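Unit 2: Recording Fluid Intake and Output

Home Care Aide Certificate, Fondham Evening Program

Reading for this unit: workbook page 43 and the blank chart at the back. Bring a pen that does not smear. Pencil is not accepted on charts in this course or in most workplaces.

What the chart is for

An intake and output chart (I&O for short) shows how much fluid a person takes in and how much leaves the body over a set period. The nurse uses it with weight, blood pressure and lab results to see whether the person is holding on to fluid or losing too much. People with heart failure, kidney disease, a recent fever, vomiting or diarrhea are often put on one. So are people on a fluid restriction or a new diuretic.

The aide does not decide who needs a chart and does not decide when to stop it. The care plan says so. If the plan and the family disagree, follow the plan and call the nurse.

What counts as intake

Anything that is liquid at room temperature. Water, coffee, tea, milk, juice, soda, broth, ice cream, sherbet, gelatin, ice pops, ice chips and liquid nutrition supplements. Ice chips melt to half their volume, so a full cup of chips is written down as half a cup of water. Water taken with pills counts and is the item most often left off.

Pudding, yogurt and oatmeal do not go on the chart we use. Some agencies do count them. Read the key printed on the form before your first entry at any new placement. Tube feedings and IV fluids are recorded by the nurse unless the care plan gives the task to you.

What counts as output

Urine, vomit, liquid stool, and drainage from a wound or tube. Sweat can't be measured. If the bed linen or clothing is soaked, write that in the notes column in plain words. For a person who wears briefs, record each change and say whether the brief was damp, wet or saturated.

Finding out what a cup holds

Before you start a chart in a home, find out what the person drinks from. Fill the cup with water to the level it is normally served, pour the water into a measuring cup, and read it at eye level on a flat surface. Write the result inside the front of the folder so the next aide has it. For the classroom exercises, the standard cup is 225 mL.

Record in milliliters (mL). Do not mix ounces and milliliters on the same page, even if the juice carton is labeled in both.

Record what was drunk, not what was served. Take the amount served and subtract what is left. If the person had a full standard cup of tea and left 40 mL, the entry is 185 mL.

When to write it down

Right after the meal or drink, before the dishes are rinsed. An aide who clears the table first is guessing. The same goes for urine: measure, write, then empty. Wear gloves, and wash your hands after you take them off.

If you miss an entry, don't fill in a likely number. Write "not measured," the time and your initials. To fix an error, draw one line through it, write the correct figure beside it and initial it. No correction fluid.

When to call the nurse

Call the same day if there is much less urine than usual, if urine is dark, bloody or cloudy, if the person can't keep fluids down, if the ankles or hands are newly swollen, or if the person has become confused or very sleepy. Call emergency services first if the person is hard to wake or has trouble breathing.

Fluid restriction

The daily limit is split across the day by the nurse or dietitian. Ask how much is set aside for medications. Smaller cups help, and so does mouth care between drinks. If the person drinks over the limit, record the true amount and report it. Do not scold.

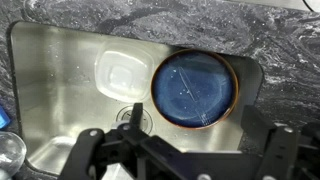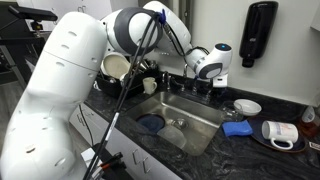
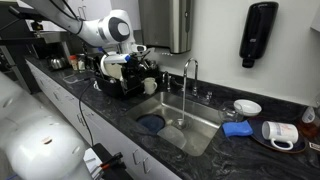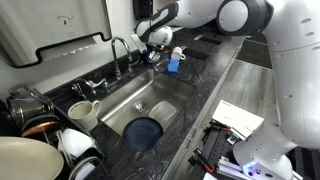 By the Khaemba Health Training teaching team

Practice for Friday

Fill out one chart for yourself, from the time you get up until you go to bed. Intake only. Measure the cup you use most and write its size at the top. Total the column twice.

Lab partners will swap charts at the start of class and check the addition. The Rarach group meets in the skills room. The Punosau group stays in the lecture room and switches over at the break.

Terms to know: dehydration, edema, diuretic, fluid restriction, graduate (the marked container used for measuring urine), void.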